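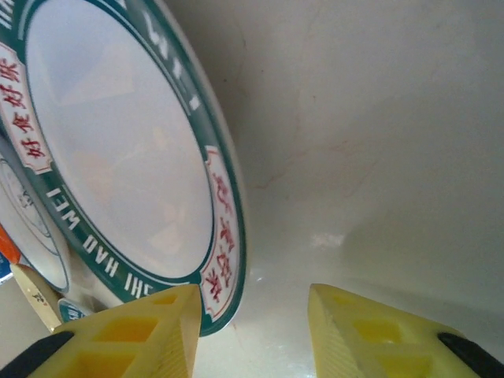 Blackwood Dish Set, student release
Nimelmont Robotics Club, manipulation group

Contents
168 teleoperated episodes of a two-finger gripper handling dishware in a white basin. Each episode covers one object, from approach to placement in the rack or to a logged failure. Recording ran through April on the club's bench arm.

Splits
train: 116 episodes
val: 19 episodes
test: 33 episodes
Splits are by object. A plate that appears in test as the target is never a target in train, but it may be present as clutter.

Streams
wrist: color video, both fingertips in view
joints: positions and velocities
gripper: commanded and measured opening
All streams are resampled to the wrist video clock. Raw timestamps are kept in the ticks column.

Hardware
Fingers are printed in pale yellow plastic with rectangular cutouts and a ridged face. The print files are in hardware/fingers. Version 2 has a narrower tip for getting under plate rims. Episodes recorded with version 1 carry the tag f1.

Labels
target: object ID, see objects.csv
grasp: rim, edge, body, none
outcome: placed, dropped, timeout, stopped
Grasp labels were entered by the operator after each run and checked by a second member. Where they disagreed, both values are stored.

Known problems
Glossy plates show reflections that depth estimators read as holes. Printed rims, including the green one lettered SHI HAO WEI, give false text and edge detections.
Upright or leaning plates are overrepresented. Flat stacks are rare.
Gripper opening drifts in almost 40 episodes. See drift.txt before using it as a force proxy.
The Ziken loader skips episodes with two grasp values unless keep_both is set.

Use
Run danelard_check on the root folder first. It reports missing files and exits.
Coursework and research use are permitted.

Maintainer: Otis Baptiste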